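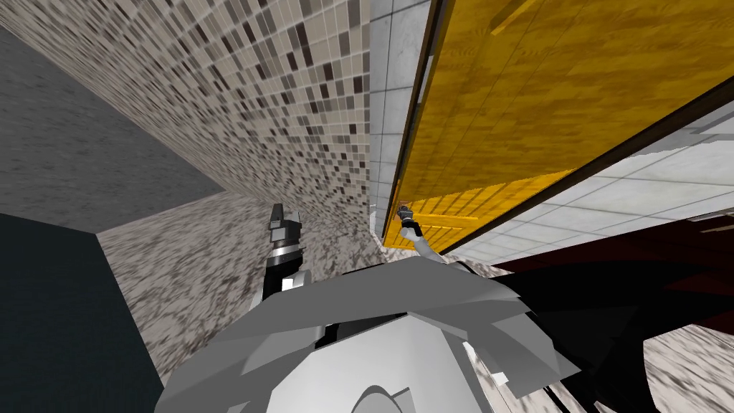

3.2 Collecting demonstrations in simulation

Figure 2. Head view in the Wekside simulator, both grippers empty. Wall and floor finishes are drawn per episode.

All demos were gathered in Wekside, one operator at a time, two arms. Final set: 2128 episodes out of 3887 recorded. The rest dropped, mostly for dropped frames or an operator quitting halfway. We did not try to rescue partial episodes.

Rooms come from the Medden generator. 200 layouts, textures sampled separately for every surface, so mosaic, granite and wood grain can end up in the same room (Fig. 2). Looks odd. Fine for training, the policy should not lean on one kind of wall. Surfaces that shrink and blur with distance were left alone, no sharpening.

Head camera pitched steeply down. Cost: the torso takes up a lot of the view. Gain: both grippers stay visible for more of the reach. An earlier pass in November used a flatter pitch and the right gripper kept going out of veiw, those episodes are not in the count above.

Operators: 12, all trained by M. Agbeko on the same warm-up task. Start pose is grippers open, nothing held. Each episode stores joint positions, gripper commands, head camera images, and a one-line instruction typed before the start. Instructions were not cleaned up, spelling errors and all are kept.

Split is by layout, not by episode. No layout appears in both train and test. Same split is used for the Korletey baseline in Section 4, so numbers there can be compared direclty.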